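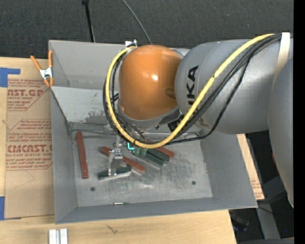 A KUKA arm with an orange wrist, over an open gray metal bin.

Last updated: 8th April

Feet, finally!

I have been waiting all winter to write the foot issue. My own spent five months in wool socks and rubber boots and came out the other side looking like something you'd find under a porch. If yours did the same, pull up a chair and a towel. April is foot month at Mokwood, and I am far too excited about it.

Let's start with the soak, which is the part everyone likes best and also the part most of us do a little wrong (me included, for years). The water should be warm. I used to fill the basin as hot as I could stand, then sit there with red ankles feeling very proud of myself, and afterward my heels would be as tight and dry as they were before. Now I use the cheap kitchen thermometer and stop at 102 degrees. It feels almost disappointing when you first put your feet in. Give it a minute and you'll love it.

What goes in the water is up to you. Plain is fine! Epsom salt is lovely and gives the water that silky feel, and I like a handful of it on a day when I've been standing at the desk since opening. Oats are my other favorite. Tie some plain rolled oats in a thin cotton sock, drop it in, and squeeze it now and then until the water goes cloudy. Yes, it looks like dishwater. Your feet will come out so soft you'll want to show people. Skip the bubble bath and the strongly scented stuff if your skin is already cracked or itchy.

Fifteen minutes is plenty. I know it's tempting to sit through an entire movie down there, but once your toes have pruned you're past the good part.

Now, the heels. Oh, the heels. Malou Vestergaard taught our foot evening last spring, and the one thing that stuck with me more than anything else was how gently she worked. I had always gone at mine with a metal file like I was refinishing a table. Malou uses a plain pumice stone, soaks it right along with the feet, and makes small circles with hardly any weight behind them. She does one heel, then the other, then puts the stone down and walks away from it, even when there's clearly more to do. "You have another evening," she told us, and a whole room of people lowered their files. I think about that a lot. I now do mine twice a week and leave them alone in between, and they have never looked better, and it takes hardly any time.

A couple of things to keep away from while we're on the subject: razors, graters, anything with a blade. Also those peeling masks that come as plastic booties, if you have any cuts or cracks at all. I know they're fun (the peeling part is horrible and wonderful), but check your feet over first.

Dry them properly. Between the toes too, each gap, with the corner of the towel. My grandmother used to do this to me after every bath and I would shriek with laughter, and I still can't do my own without smiling.

Then cream, while the skin is still a tiny bit damp. You want something thick for this. Body lotion is nice for shins, but heels can take a real cream, the kind that stands up in the jar. Look for urea on the label if your heels are rough, or shea butter if you just want them to feel looked after. Put it on the heels, the ball of the foot, the sides of the big toes, the tops. Keep it out from between the toes. Then cotton socks over everything and off to bed. If you've never slept in creamed feet and cotton socks, please try it for 3 nights in a row before you decide it's silly. Auður Gunnlaugsson wrote to tell me she'd started doing it back in January and that she now owns socks she calls her "night shoes," and I have stolen the phrase completely.

If you're shopping, we have the Valente foot balm back on the shelf by the front desk, in the short jar. There's a tester open. It smells like rosemary and a bit like a new pencil, and I'm very fond of it, but any thick cream you already have at home will get you going tonight.

On to the bit I really wanted to tell you about: foot massage you can do yourself, in a kitchen chair, with no equipment at all. We spend so much money and worry on necks and shoulders, and meanwhile the feet carry the whole works around all day and get nothing.

Sit down and cross one ankle over the other knee. Put a little cream or oil on your palms and hold the foot between your hands for a moment, one hand on top, one underneath. Just hold it. It'll feel odd and then it'll feel wonderful. Next, thumbs together at the heel, and walk them slowly up the arch toward the toes, pressing as you go. Use enough pressure that it doesn't tickle. Go up the middle, then up the inside edge, then up the outside. When you find a sore spot, stay there and breathe out, and ease off if it hurts.

Now take hold of each toe near the base and turn it in slow circles, one way and then the other, and give it a gentle pull toward the tip. Some of them will be stiff. My little toes barely moved in the beginning. After the toes, lace your fingers between them (as though your hand and foot were holding hands, which they are!) and use your hand to bend the whole front of the foot forward and back. I can't get all my fingers in on the left side and I do it anyway. Finish with big circles from the ankle, then put that foot on the floor and notice how different it feels from the one you haven't done. I promise you'll want to do the second one right away.

Can't reach comfortably? Roll a tennis ball under your foot while you sit. Keep it under your desk, roll it while the kettle boils, roll it on the phone. Valdemar Nørgaard in the Thursday-that-was group (we moved you all, I know, I'm sorry, you've been so nice about it) keeps his in the freezer in a bag for the end of a long walking day. Put a sock on if you try that one.

A word about toenails. Cut them straight across, and leave a little length. Rounding the corners looks tidy and can come back to bite you later as an ingrown nail. I like to do mine after the soak, while they're soft, and then just take the sharp bits off with a file. And if you've been wearing polish since the holidays, give your nails a couple of bare weeks. Mine were yellow as old piano keys when I took the red off, and it's growing out nicely now that they've had some air.

Shoes! I'll be quick. Get the winter pairs out from wherever you kicked them, pull out the insoles, and let everything dry somewhere airy before it goes in the closet. Try on last summer's sandals before the first warm day, at the end of the afternoon when your feet are at their biggest. I did this last weekend and found that a pair I'd loved for years now pinches me across the top. They've gone to my niece, who is thrilled. And walk barefoot at home when you can, if that's comfortable for you. Stand on one foot while you brush your teeth. Pick up a dishtowel with your toes. It's ridiculous and I do it every morning.

Please do skip the home treatments and see a doctor or podiatrist if you have diabetes, poor circulation, or numbness in your feet, or a crack or sore that isn't healing. The same goes for heel pain that's there every morning when you get out of bed. I put up with mine for an entire summer once and I wish I'd gone in right away, because the exercises I was given were easy and I felt so much better for doing them.

Now for the fun news. Malou is coming back for another foot evening this month, and this time Yupin Kaewsai is joining her to teach the massage half. Yupin's class is slow and quiet and I came out of the last one walking like I'd been given somebody else's legs. We'll have basins, towels, oats, salt, and pumice stones here for you. Bring cotton socks to go home in and wear pants you can roll up to the knee. Bring a friend if you like, there's a partner version of the massage and it's a treat. Sign up on the sheet at the front desk or reply to this email and I'll write you in myself.

Vilhjálmur Grímsdóttir asked whether the soak works if you only have a bathtub. It does! Run 4 inches of water, sit on the edge with your back straight, and put a folded towel under you. He also wanted to know if he could reuse the oat sock, and to that I have to say no. Rinse it out, wash it, fill it fresh.

Next issue we're doing hands and cuticles, so if you have a trick for gardener's fingers, send it in before the end of April. I've already had 2 letters about lemon halves and sugar, and I'm trying it tonight.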